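Teacher award noms — music people, anyone doing this?

clurero_winds
Posted Saturday, November 2, 2024

Noms close in February. 2,662 names went in last year, for the whole country, and I know maybe four band directors who even heard of it. I want to put in Joyce Kimaro from our district. Strings and general music, 75 kids in the after school orchestra, no assistant. Question — does a long letter help or do they skim? Form says 1,000 words max for the statement. I'm at 2,000 and not done lol

pitpiano
Cut it. First round readers get a stack. One kid, one story, then stop.

Jitport
Disagree w/ pitpiano. One kid stories all sound the same. Kid was shy, kid got a trumpet, kid is now at conservatory. Say what she teaches. What do they play, who writes the arrangements, what happens in September when half of them can't tune.

clurero_winds
She does all the arrangments herself, for whatever shows up. Last spring was three violas and a tuba.

pitpiano
ok THAT goes in the letter
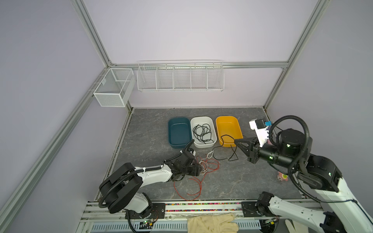 Bins in a row, black cable in the middle one

Jitport
Also get the principal to sign early. Ours sat on it over winter break and we missed the whole thing.

mrs_plirkeson
Going to be the grump here. These awards go to magnet schools and places with a recording studio. Look at the past lists. A regular middle school teacher with 40 minutes twice a week isn't getting picked, and then she's spent her weekends filming herself for the video round. My friend went to the quarterfinals and got a certificate. That was it.

clurero_winds
certificate is still something? Our board votes on the music line every spring. Joyce could walk in with it

mrs_plirkeson
Did my friend's board care? No. Cut strings anyway.

Jitport
One board. Ours framed it and bought cellos.

pitpiano
used cellos, Jitport. I have seen those cellos 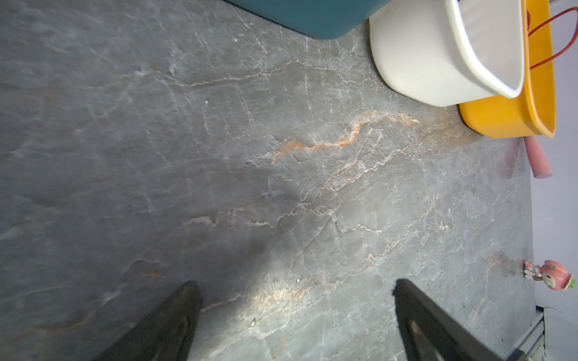

Gray stone look, pale veins, one orange streak

Pendo S.
Pendo Simiyu, elementary general music, semifinalist a while back so I can say a bit. Video round is short. Phone on a stand is fine, mine was. Don't script it — they want to see you teach, including the part where it goes wrong. Mine had the recorders squealing over me for a solid minute and I left it in.

Get media releases from parents FIRST. I had to redo a whole class over two missing forms.

clurero_winds
Thank you!! Does she have to know she's nominated? was hoping for a suprise

Pendo S.
She'll get an email and has to fill in her own part, so no surprise past that point. I'd just tell her. Some people don't want it.

mrs_plirkeson
Agree with Pendo there. Ask her. It's her time.

Jitport
Sure ask her. But don't ask like it's a chore. "I want to nominate you" and hand her the draft.

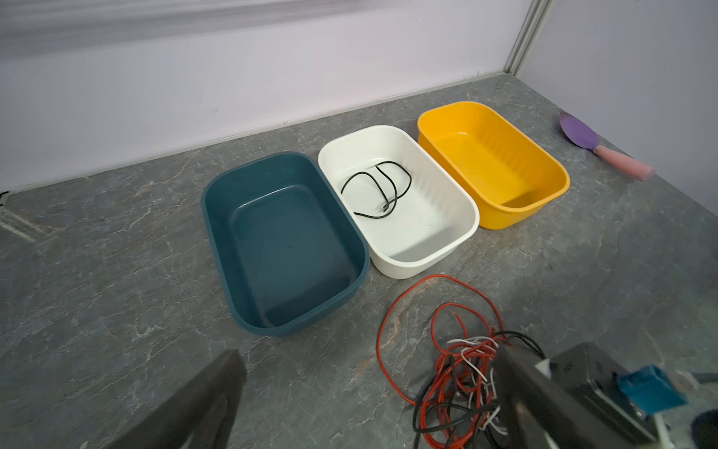
Teal, white, yellow

kramer_low_brass
Kramer here, choir side now but same form. Two letters beat one. Get a former student, not a parent. Parent letters all go "she is so dedicated." A student will tell you she made them sing the viola line on the bus.

pitpiano
bus singing should be illegal

clurero_winds
Ok so: cut to 1,000, put the tuba in, find an ex student, bug the principal before break. And talk to Joyce. Will see her at sectionals Tuesday

mrs_plirkeson
Fine. If she says yes I'll proofread it. Still think it's rigged toward the big programs.

Jitport
she's been saying that since the last thread

clurero_winds
I'll take the proofread. It's at 1,400-something now, the tuba part got longer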